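Girkix、手持ちグリッパによる動作教示キット「Trendivau」の提供を開始
布ものの片付け、仕分け作業を人の手で教える。遠隔操作モードも同梱

報道関係各位
2024年12月21日
Girkix株式会社

Girkix株式会社(以下、Girkix)は、ロボットに作業を教えるための動作教示キット「Trendivau(トレンディヴォー)」の提供を本日より開始します。両手に1台ずつグリッパを持ち、いつもの手順で作業する。その動きと視点映像をまとめて記録し、双腕ロボットの学習用データとして書き出すところまでを一式にしました。遠隔操作用のソフトウェアも標準で付属。国内は直販のみ、欧州はGerkisen社が取り扱います。

取り急ぎ要点

・手持ちグリッパ左右一組、有線接続
・頭部装着カメラで作業者の視点を記録
・遠隔操作モードを同梱、記録形式は手持ちと共通
・作業テーブル用フレームは別売
・初回出荷は16セット、以降は受注生産

開発の背景

きっかけは5月の社内試験。リネン類の仕分けをロボットにやらせる案件で、最初は遠隔操作だけでデータを集めていました。これが遅い。操作者が慣れるまでに日数がかかる、慣れても布の端をつかみ損ねる、やり直す、また損ねる。一日やって使える記録は29件でした。翌週、試作の手持ちグリッパに切り替えたところ、同じ担当者、同じテーブルで一日51件。担当者の疲れ方も違いました。

布や袋は形が決まりません。持ち上げた瞬間に重心が動くし、片方の手で押さえておかないと逃げてしまう。人はこれを無意識に処理していて、言葉で手順書にしようとすると必ずどこかが抜けます。だったら手順書を書く前に、手でやって見せればよい、というのが製品の出発点です。

開発責任者 Hae-won Pyo のコメント
「最初の試作機は重くて、30分もたずに腕が上がらなくなりました。ジョーの形は何度も変えています。角ばった今の形に落ち着いたのは、たるんだ布の端を机の面から拾いやすかったから。見た目はごついですが、持つと意外に素直です。遠隔操作の操縦席も好きなんですけどね、毎日使うなら私はこっちを選びます」

製品の構成

グリッパ本体は、ロボット側のハンドと開閉の幅、指先の形状をそろえてあります。人が握れた物はロボットのハンドでも同じ当たり方で握れる、という前提で学習に回せるようにするためです。上面の金属プレートは位置計測用の部品を取り付ける台座。ケーブルは手首に沿わせて後ろへ逃がす配線で、作業中にジョーの前を横切らないよう取り回しを決めました。無線化の要望は多くいただいていますが、今回は見送り。左右の時刻ずれを嫌った結果です。

記録ソフトは、左右グリッパの位置と姿勢、開閉量、頭部カメラの映像を同じ時間軸で保存します。1つの作業プロジェクトに登録できるのは最大1000件。超える場合はプロジェクトを分けてください。失敗した回も消さずに印を付けて残せます。この機能は地味ですが社内ではいちばん使われています。

遠隔操作モードについて

人が近寄れない場所、または実機の可動範囲ぎりぎりの動作を教えたい場合は、遠隔操作モードを使います。付属のグリッパをそのまま操縦用に持ち、離れた場所のロボットを動かす方式。専用の操縦装置は要りません。記録形式が手持ちのときと同じなので、手持ちで集めたデータに遠隔操作のデータを足して学習にかけることができます。

使い分けの目安としては、まず手持ちで数を集める。次に実機で試し、うまくいかない箇所だけ遠隔操作で補う。この順番をお勧めします。逆でも動きますが、時間がかかりました(社内で実際にやりました)。

先行導入

Wouters社の物流部門で、返却品の仕分け工程に先行導入いただいています。袋と布ものが混ざった状態で届く工程で、従来は自動化の対象から外れていた箇所とのこと。

Wouters 物流改善担当 Arnout Smits 氏のコメント
「現場の者に半日使ってもらいました。説明は短く済みました。袋を押さえる手と、引っぱる手。彼らは普段どおりにやるだけです。ただ、最初はどうしても手が速い。ロボットが追える速さまで落としてもらうのに少しかかりました。ケーブルの取り回しは、うちでは床に固定するところから始めています」

同社では現在、教示データをもとにした実機の評価を進めています。評価結果の公開時期は未定。

作業時の注意

作業台の四隅にはテープ等で目印を付け、毎回同じ位置から始めてください。かごや箱を使う作業では、置き場所を少しずつ変えた記録も混ぜること。いつも同じ位置だと、ロボットはその位置しか覚えません。足元のケーブルは作業者の動線から外し、歩く側に余らせないよう願います。

照明は一定に。窓際は避けたほうが無難でした。夕方の記録だけ学習結果が悪く、原因をさがすのに丸一日使ったことがあります。手袋の着用は問題ありませんが、途中で外したり付けたりすると握り方が変わるので、どちらかに統一してくだい。
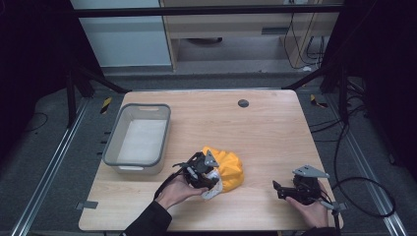

手持ちで教える場合、ロボット本体は最初から用意しておく必要がありますか。

記録の段階では不要です。グリッパとカメラ、記録用のパソコンがあれば作業を教え始められます。ロボットが必要になるのは、学習させた動作を実機で確かめる段階からです。

提供と価格

価格は構成により異なるため個別見積もりとします。別売のフレームは金属製、既存の作業台に後付けできる寸法のものを用意しました。台のサイズは見積もり時にお知らせください。導入時の講習は一回分を本体に含みます。講習は Vasanthi Gounder が担当し、英語と日本語で対応。追加の講習、出張での設置は有償です。

初回の16セットは先行予約分を含みます。残りは申し込み順。年内の受付分は年明けの出荷となる見込みで、輸送の都合により前後する場合があります。

欧州での取り扱い

欧州向けの販売と保守は Gerkisen 社に委託します。グリッパの交換部品は同社の倉庫に在庫を置き、ジョーの先端など消耗の早い部品は単品でも購入できるようにします。

Gerkisen 営業部長 Ruben De Haan 氏のコメント
「問い合わせで多いのは、専門の技術者がいなくても始められるか、という質問です。現場の手順を知っている人が教えるための道具ですから、まずその人に持ってもらうようにしています。ソフトの設定はこちらで済ませてお渡しします」

今後の予定

記録の良し悪しをその場で判定する機能を開発中です。現在は作業後に映像を見返して選別しており、ここに手間がかかっています。あわせて、片手だけの作業に向けた単体販売も検討しています。時期はどちらも決まり次第お知らせします。

代表取締役 Marcus Escobedo のコメント
「教える人を増やしたい、それだけです。ロボットに詳しい人はうちにもいますが、タオルのたたみ方や袋の扱いは現場の人のほうがずっと上手い。その手つきをちゃんと残せる道具にしたつもりです。至らない点はまだあります。使って、文句をください」

デモンストレーションのご案内

当社の試験室にて、報道関係の方および導入を検討中の企業向けに実演を行います。所要は一時間程度、実際にグリッパを持って作業を記録いただけます。袖口の広い服はカメラの視界にかかることがあるため、腕まわりのすっきりした服装でお越しください。撮影は可、ただし先行導入先のデータを表示する画面はご遠慮ください。日程は個別に調整しますので、希望日をいくつか添えてお申し込みを。

会社概要

社名 Girkix株式会社
代表者 代表取締役 Marcus Escobedo
事業内容 ロボット用教示機器の開発および販売、記録ソフトウェアの開発、導入講習

本件に関するお問い合わせ

Girkix株式会社 広報担当
当社ウェブサイトの問い合わせフォームよりご連絡ください。件名に「Trendivau 報道」とご記入いただけますと早くお返事できます。製品の導入相談は件名を「Trendivau 導入」としてください。

記載の会社名、製品名は各社の商標または登録商標です。内容は発表時点のものであり、仕様、提供条件は予告なく変更する場合がありす。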